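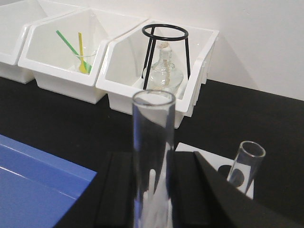 Do applicants need a science degree? A high school diploma is enough; training at the bench is given during the first month.

Drumside invites applications for the post of Glassware and Stores Assistant in its teaching laboratory at Biltness. The post is part-time, 80 hours a month, beginning in February.
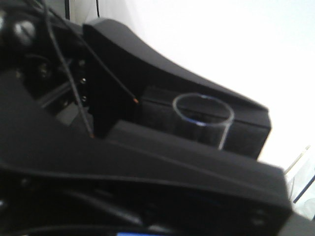 Clear cylindrical container.

The assistant will wash, sort and put away test tubes, beakers and flasks, and report chipped items to the laboratory manager. The stores hold 4000 items, listed in the Zenel stock register. 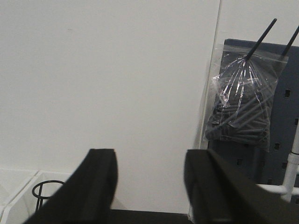

Bagged black rods at the pegboard.

Small supplies are bagged and hung; glassware in regular use is kept in open bins on the countertop. The assistant will restock both before 9 a.m. on teaching days.

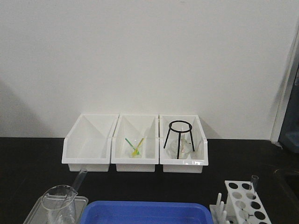
Countertop bins: beaker with stirring sticks or spatulas; tripod stand and round-bottom flask.

Applicants must be able to stand for long periods and handle glass with care. Send a letter and resume to the Stores Office, Room 88, Troncoso Building, Biltness.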